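Why does a towel dry you and a raincoat doesn't?
By Mamta Mathur

Hop out of the pool, grab a towel, give yourself a good rub and in no time you're dry. Now imagine trying the same thing with a raincoat. Yuck! You'd just push the water around and end up cold and grumpy. Both of them are things you can wrap yourself in, so what's going on?

The answer is hiding in spaces so small you can hardly see them, and once you know about them you'll start noticing them all over your house.

Water likes to stick

Water is made of teeny tiny bits called molecules, and they love holding on to each other. That's why a raindrop sits up in a little round bump on a leaf. Water molecules also love grabbing on to some other things, and one of their absolute favourites is cotton.

Cotton comes from a plant. Its fluffy white fibres are made of something called cellulose, and water clings to cellulose really well. Most raincoats have a coating that water doesn't want to cling to at all, so it rolls up into beads and slides off onto your shoes.

The amazing climbing water

Now for my favourite part! When water finds a very narrow gap, it can creep along it all by itself. It can even climb upwards, against gravity! The water grabs the sides of the gap, pulls itself along a bit, and drags its water friends behind it. Scientists call this capillary action (say it: kuh-PILL-uh-ree).

A piece of cotton cloth is packed with narrow gaps. There are gaps between the threads, and even smaller gaps between the fibres inside each thread. Bath towels have an extra trick as well — hundreds of little loops standing up all over them. More loops means more cotton touching your wet skin, and more places for the water to go.

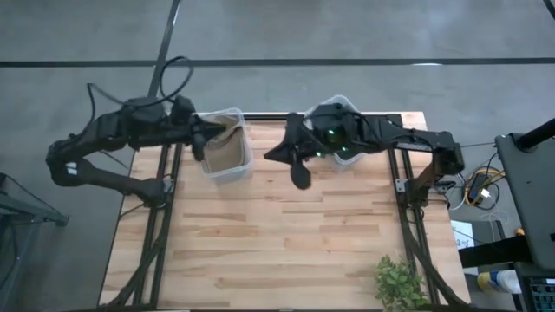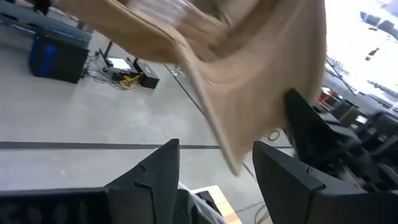
Plants use capillary action too. Water travels up from the roots through tubes much thinner than a hair, and the leaves help by pulling from the top as water escapes into the air. Paper towel does it, sponges do it, and so does a biscuit when you dunk it in your milk.

Try it: the walking rainbow

You will need:
3 glasses
2 sheets of paper towel
Water
Red and yellow food colouring

Stand the glasses in a row. Fill the two outside ones nearly to the top and leave the middle one empty. Put a few drops of red in one full glass and yellow in the other, and stir.

Fold each sheet of paper towel longways into a strip. Hang one strip from the red glass into the empty one, and the other from the yellow glass into the empty one. The ends should reach well down into the glasses.

Now watch! The colour starts creeping up the paper quite quickly, but filling the middle glass takes a few hours, so go and play and come back later. What colour do you think you'll find in there?

Sushil Prajapati's class tried it with strips cut from an old T-shirt, and they worked as well. A strip of plastic bag didn't do a thing.

Words to know

Absorb: to soak something up.
Fibre: a very thin thread, like a hair.
Capillary action: the way water creeps along narrow gaps.
Cellulose: the stuff that plant fibres are made of.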